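Toderex Help > Teleoperation > Recording demonstrations

Two-arm clothes task: grippers keep losing the garment when I pull it off the pile

I'm recording demonstrations for a sorting and folding task with two arms on a shared rail. I drive both by remote control with a pair of leader arms. The clothes start in a heap in the middle of the floor and I take them one at a time. Single items laid out flat are no problem. From the heap, I get hold of an edge, start to lift, and either it slides out of the fingers or the piece under it comes along too. The shiny red one is the worst.

I have 116 episodes so far and 69 of them have at least one dropped garment. Should I throw those out, or is a drop followed by a second try useful for training? I would also like to know if other people pull with one arm or two.
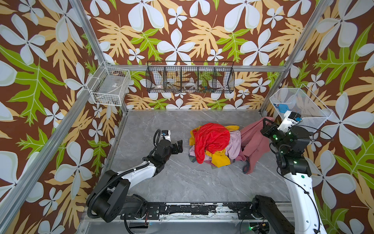

Posted by Brian Kariuki
2018-05-09 | 2 replies | Tags: cloth, two arms, leader arms

Erick Rashidi
Use two arms, but don't move them at the same time at first. Lift with one, stop, and bring the other in low to hold down whatever is underneath. Then pull sideways toward the open side of the floor. Pulling straight up drags the whole heap with it.

On the drops, I keep an episode if the operator goes back for the garment within a few seconds and finishes the task. I cut the ones where I sat there deciding what to do, because the policy learns the waiting too. When I trained on clean episodes only, the arm closed on nothing after a miss and carried on to the fold with empty fingers.

Check your wrist view as well. If you steer only by the overhead camera you can't judge finger height over the floor. I put the wrist view on the larger screen and look at the overhead one for the first approach. Go in with the fingers wide and close them late. If the cloth is at the very side of the wrist view, turn the wrist until it sits between the fingertips before you go down. Reaching for it from the side gave me most of my bad grasps.

Also slow down your leader arms. Mine were scaled one to one and I was yanking without noticing.
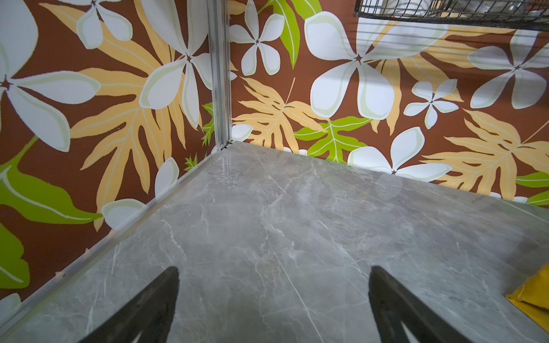
Hoarau
Agree on the slower scaling. I don't agree on keeping the drops, at least to begin with. I'd record 16 clean ones per garment, train, see where it fails, and then add recoveries for those spots only. Slippery fabric might need softer finger pads. I haven't tried it with two arms.

Brian Kariuki
Thanks both. I halved the scaling and did 12 new episodes last night with the hold-down arm. Two drops. I'm keeping the old recoveries in a separate folder for now and will train with and without them.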